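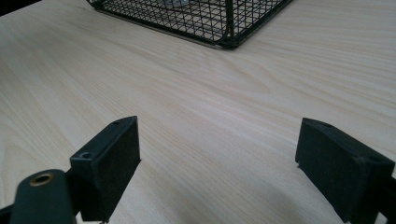

Clalusora is looking for 16 participants for a repeat study of handheld gripper work at its test room in Brarnemon. The study follows a fault in the Laur gripper, a hand-operated unit used to record picking motions that are later replayed on a robot arm. In the first round, the opening reported by the gripper drifted away from the true distance between the fingers. The distance in question is measured between the facing pads, with the fingers apart as they are when approaching the black wire basket on the tabletop. When the recordings were replayed, the arm closed too far on thin objects and stopped short on thick ones.

## Background

The drift was found in April by Dayana Quezada during a routine replay check. A basket was gripped by its rim and the arm kept closing after contact. The rim bent, the force limit tripped and the arm stopped. No one was hurt, as the cell was closed at the time.

Inspection showed that the clamp on the position sensor shaft had slipped. It slipped a little on each hard squeeze and did not return. The software had no check for this. It took the zero point once, at power-up, and trusted it for the rest of the day. As a result, 332 recordings were withdrawn. They can't be corrected afterward, as the size of the error at any given moment was not logged.

Two changes have been made:

- The clamp has been replaced with a keyed part that can't turn on the shaft.
- The unit now asks for a full close before every recording and refuses to start if the zero point has moved.

Both changes passed bench tests. Bench tests use a steady mechanical pull, and the original fault appeared only in human hands. The repeat study is meant to find out whether the fix holds under uneven use by people with different grip strengths.

## What you will do

Each participant attends 3 sessions on separate days. A session lasts two hours, including breaks.

You hold the gripper and squeeze a trigger to close the fingers. The tasks are simple and repetitive: approach a basket, grip the rim, lift it, set it down at a marked point, release. Later blocks use smaller items and a faster pace. In the last block of each session you will be asked to squeeze as hard as you comfortably can. Please don't go beyond that. We need your normal range and have no use for a record.

Between blocks, a test engineer measures the finger opening with a gauge and compares it with the logged value. You will wait four or five minutes each time. Bring something to read.

You won't work near a moving robot arm. Replay is done later, in a closed cell, by staff.

## Who can take part

- Adults 18 and over.
- Able to stand at a table for 20 minutes at a time and to lift 1 kg with one hand.
- Left-handed people are especially welcome. The first round had one.
- No experience with robots is needed. People who took part in the first round may apply again, but will be placed in a separate group.

You can't take part if you have had hand, wrist or elbow surgery in the past year, or if a doctor has told you to avoid repeated gripping. Tell us about any numbness or tingling in the fingers before you sign up.

## Safety

The trigger needs moderate force, and the fingers can pinch. Keep your free hand out of the gap between them. A pinch on the first-round unit left a bruise on one participant's thumb. It was reported late, and the reporting procedure was changed. Every pinch, however minor, now stops the session until it has been written down.

You may stop at any point without giving a reason. Sessions you have started are paid in full.

## Data

The camera on the gripper records the tabletop, the fingers and whatever passes in front of them. Your hands and sleeves may be recorded. Sound is not. Recordings are stored under a participant number, and the list linking numbers to names is kept by Hjørdis Granström and deleted when the study closes. You can ask for your recordings to be removed before that date.

If the drift appears again, the results will be published in the fault report along with the rest. The report will go to Flemelik, which supplies the sensor, and to every participant who asks for a copy.

## Pay and dates

Payment is $30 per hour plus local bus fare, paid after each session. Sessions run throughout August 2024, mornings and late afternoons. There are 4 places in each weekly group, and groups are filled in order of application.

## How to apply

Write to Kaja Ots, study coordinator, at the Clalusora test room in Brarnemon, or leave a form at the front desk. State your age, which hand you write with, any past hand injury and the weeks you can attend. Technical questions about the fault or the new clamp go to Ruairi Dow. Applicants will get an answer within five working days, including those we can't place.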